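Kobori travel steamer - worth the cupboard space?

I should say up front that I hate ironing. I own a perfectly good iron and a board that screams when you open it, and both live behind the hoover where I can't see them. So when my sister-in-law moved house in May and was giving away half her kitchen, I said yes to the Nelleo upright steamer, used it for a week, and gave it straight back. Far too big! It stood in the hall like a visitor. But it did get me thinking a small one might suit me, and after a lot of dithering I bought the Kobori.

It cost me 50 pounds from the shop in Rotbridge, which felt like plenty for something that looks like a fat hairdryer. You fill the little tank from the tap, click it back in (push harder than you think you need to, mine sat there sulking the first time), and the light goes green quickly enough that I've stopped wandering off to make tea while I wait.

Cotton shirts come out decent. Not office-interview sharp, and the collar still wants a proper iron, but fine for under a jumper. Viscose is where it earns its keep - I've got two dresses I'd more or less given up on and they're back in use. Linen, forget it. I went over one pair of trousers three times and they looked the same as when I started, only warmer.

Black clothes were my big worry, because my old iron used to leave shiny patches on anything dark. No shine at all so far. I do give them a go with the lint brush first, otherwise you're just steaming the fluff in.

Grumbles, then. The tank is small, so you'll be refilling halfway through a decent pile. It spits if you tip it too far forward, and the booklet says to hold clothes up on a hanger, so anything I do lying down I finish off with the iron. The flex is short too, and the only free socket in my bedroom is behind the bed. Oh, and the heatproof glove that comes with it would fit a six year old.

My friend Miyuki swears by her Citent, which has a bigger tank and a longer lead, but it weighs a ton and my wrist was complaining after one blouse. I'd still pick the Kobori for a small flat. Four stars, and it would be more with a longer flex.
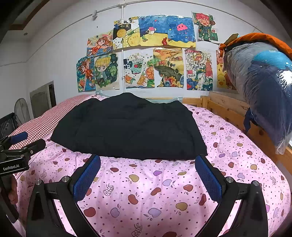 Black one laid out on the bed, apple sheets and all.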